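Skaser

README, last touched in March

Small dataset of short written notes on home repair, plus a script to clean them up. Text only. Mostly shelves, hinges, leaky taps, squeaky floors. Used it for search tests, works OK for that.

What's in it

notes.csv - 2,000 notes, one per row
tags.csv - 12 tags, flat list, no nesting
clean.py - strips junk characters, fixes line endings
old/ - ignore, will delete at some point

Columns in notes.csv: id, room, tag, body, source. Room can be blank. Source is either Britix (old forum dump) or Sasta (the newsletter inbox). Brunner notes were dropped in version 3, too many duplicates and the dates were a mess.

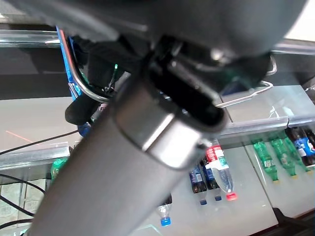

Ring collar and mount, wires to either side.

Running it

Python only, nothing to install. Put clean.py in the same folder as the csv files and run it. Writes notes_clean.csv next to the original. Overwrites without asking!! Rename the old one first if you care about it.

Known problems

- "tap" means faucet in some notes and thread-cutting tool in others. Tag doesn't help.
- inches and millimeters mixed, sometimes in the same sentance
- 50 rows have the body cut short, they came that way from Britix
- paint color names left as typed, so lots of spellings
- semicolons inside body text, quote your fields

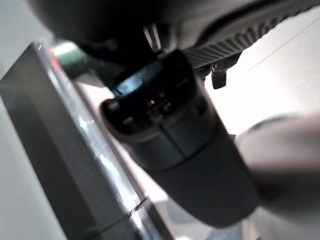 Cordless drill, chuck end.

Tags

Tags were put on by hand, one pass, never rechecked. "walls" and "plaster" overlap a lot. "outside" is a catch-all for fences, gutters, sheds, the rest. If you only need a rough split, use room instead, it's cleaner where it's filled in.

Don't use this for

Anything electrical or gas. Notes are what people wrote, not checked by anyone who does it for a living. Some of the advice is plain wrong and I left it in.

License and so on

Free to use and change, keep this file with it. Email addresses and street names were removed, if you spot one I missed open an issue and I'll pull the row. No set schedule for updates. Next version will probly split the body into steps, if I get to it.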